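Mandadham Guest House: Questions We Get About Bedding and Linens

What is included with my room?
Every bed comes made up with a fitted sheet, a flat sheet, a blanket and two pillows. Towels are on the shelf by the door. If you booked the Dovine room, the sofa bed linens are in the chest under the window.

Can I bring my own pillow?
Yes. Please put our pillows on the closet shelf so they stay off the floor.
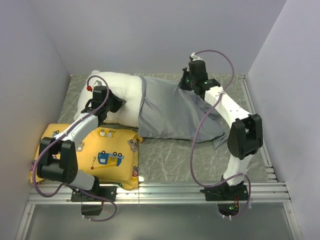 Pillowcases are changed between guests and on the fourth day of longer stays. We can leave a clean set outside your door if you prefer to change them yourself. A gray case goes over a white pillow, and the folded hem is at the open end. Used cases go in the hall hamper.

How firm are the pillows?
Medium. We keep a few softer ones at the front desk. Ask Hiyori Tsuji before 9 p.m. and she will bring one up.

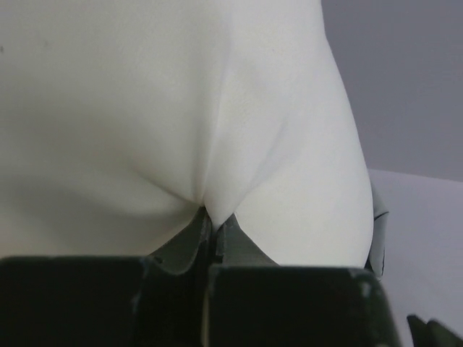

A white surface with a pronounced crease down the middle.

Do you have anything for allergies?
We use unscented detergent on all linens. Let us know when you book and we will remove the wool blanket. Dogs are allowed in the Salazar room only, so you may want to choose a different one.

What if I spill something?
Tell us the same day. Coffee and wine usually wash out. We charge $55 for a blanket that can't be cleaned and $64 for a mattress cover. 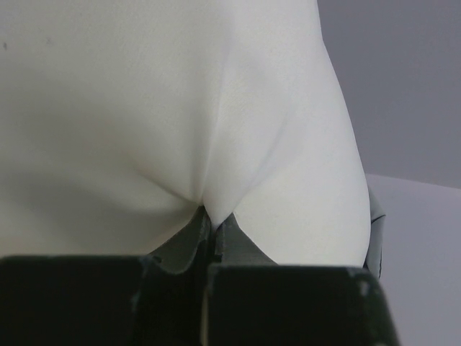

Can I get extra blankets in winter?
Yes, one per bed at no charge. Rajeshwari Joseph handles linen requests from October to May. Leave a note at the desk or call extension 200.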